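Chapter 6
Handling Rules for Thin, Floppy Stuff

When I started at Mellar, I figured the safety chapter of any robotics book was the one you skipped. Then Ineke Verbeke handed me her rules for sheet handling, all 20 of them, and told me to come back when I could say why each one was there. I got through 3 before lunch – it was a humbling day.

Most standards you met in the earlier chapters were written with stiff parts in mind (blocks, bottles, boxes). Paper doesn't care about any of that! It folds, it tears, it sticks to the sheet under it, and a grip force that's fine for a carton will wreck it. So before we let a machine near a pile, we write down how a person does the job, one sheet at a time.
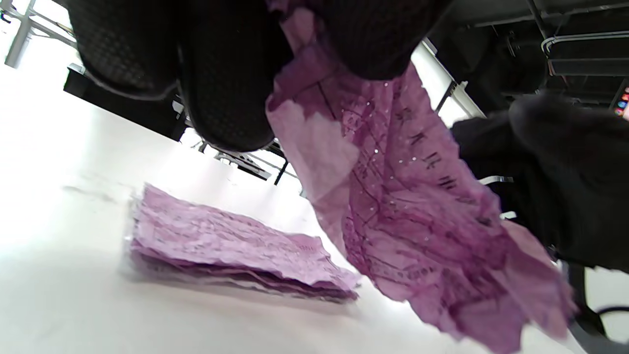
Figure 6.1 Lifting a crumpled sheet by hand, with the stack on a white tabletop.

Look at where the fingers pinch and how the rest of the sheet just hangs. A good handling rule has to cover both: the grip point, and the loose part that can snag on something. Saron Dinsa and I argued over that second bit for most of August, and I still think my wording was better.

In this chapter we'll write a grip rule, set a stop condition for torn sheets, and work out who signs off on changes. Keep your notes from Chapter 3 handy – we start with the grip rule.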